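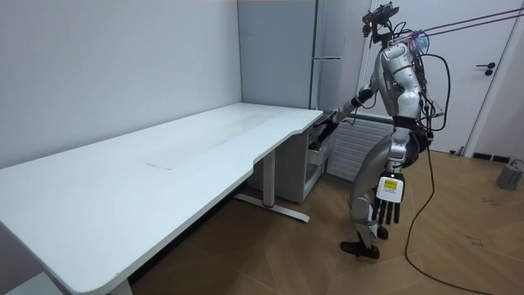
Long white desk, drawer pedestal under the right corner.

Paper, and how long to keep it

I changed my filing method in November and several people have asked for the details, so I am writing them down once. The subject is household and small-business paper: bills, contracts, guarantees, letters from the council, receipts. I do the books for Ekitz, which has two directors and a great deal of correspondence, and I keep my own papers by the same method.

The old arrangement was by sender. Each firm or office that wrote to me had its own folder, and the folders stood in alphabetical order. It works well for the first few years. The trouble starts when a sender changes its name, or when one matter involves several senders. My boiler claim had letters from the installer, the insurer and a surveyor at Iserance, filed under three different letters of the alphabet. To read the claim in order I had to pull all three folders and interleave them by hand, then take them apart again afterwards.

The second fault is disposal. A folder arranged by sender contains papers with very different lifetimes. The electricity folder held the current contract, which I need, and nine years of quarterly statements, which I don't. Clearing it meant reading every sheet. I did this twice and then stopped doing it, and the folders grew until the drawers would not close.

The present method has one rule: a paper is filed by the year in which it can be thrown away.

When a letter has been dealt with, I decide on its disposal year and write it in pencil in the top right corner. It then goes to the front of the folder for that year. Nothing is sorted further. In January the folder for the year just ended is taken out and shredded without being read. I allow myself a quick flick through for staples.

Papers with no disposal year (birth certificates, deeds, the pension award) go in a separate box file marked K. The K file should be small. Mine holds 103 sheets. If it starts to grow quickly, things are being put in it out of indecision.

Open matters are kept apart from all this. Each has a plain card wallet with a title and a start date, and everything to do with it goes in, whoever sent it. When the matter closes, the entire wallet gets one disposal year, taken from the longest-lived paper inside. The boiler claim is now a single wallet in date order.

The obvious objection was raised by Raluca Crăciun, who runs a letting business and has a much larger volume than I do. If papers are filed by disposal year, how do you find one? A statement with a three-year life and a guarantee with a ten-year life, both received on the same day, end up seven folders apart.

There are two answers. The first is that I look for closed papers very seldom. I kept a tally over the last year of the old system, and of 277 papers filed I went back for 2. Designing the whole arrangement around retrieval was a poor bargain. The second is that each class of paper has a fixed lifetime, written on a sheet taped inside the drawer front, so the folder can be worked out. A guarantee bought in a known year with a known term can only be in one place. Within the folder the newest paper is at the front, and it takes a minute or so of leafing.

Raluca was not persuaded. She keeps an index in a spreadsheet and says it has paid for itself in a single deposit dispute. For her volume I think she is right. Emanuel, her husband, keeps nothing whatever and relies on the index.

On the lifetimes themselves I can only give my own. Check what applies to you, particularly for tax, where the period depends on how you file and whether you trade.

Utility statements: until the next annual statement arrives
Bank statements on paper: two years
Payslips: two years after the tax year they fall in
Business receipts and invoices: seven years
Guarantees: to the end of the term
Car servicing: until the car is sold
Council tax: two years
Anything to do with the structure of the house: K

The car is an awkward case, as the sale year is unknown. I put the papers in an open wallet and treat ownership as a matter that closes on sale. The same goes for tenancy.

Materials. Use square-cut folders, not tabbed ones; tabs are only useful if there are many categories, and here there are eight or nine in use at once. Write the year large on the front edge. Pencil on the papers themselves, so that the year can be altered if a dispute reopens something. I tried coloured dots and gave them up – the glue dried out and I found most of them on the bottom of the drawer.

Thermal till receipts fade, some of them well inside a year. If one supports a guarantee, copy it the day you get it and staple the copy on top. Nelu Oprea at the Isodstead repair shop refused a kettle of mine over a receipt that had gone completely blank, and I had no real argument to offer him.

Moving from the old system took me one Monday and part of the evening. I did not sort the backlog. I took out the K papers and the open matters, gave all the rest a single disposal year seven years off, and put it in a carton in the loft with the year on the lid. The carton gets shredded with that year's folder.

One point is still unsettled. Letters that need no action and have no lasting use, such as notices of roadworks, currently go straight to recycling, and I have already wanted one back. I may start a folder for the current year and see how thick it gets by spring.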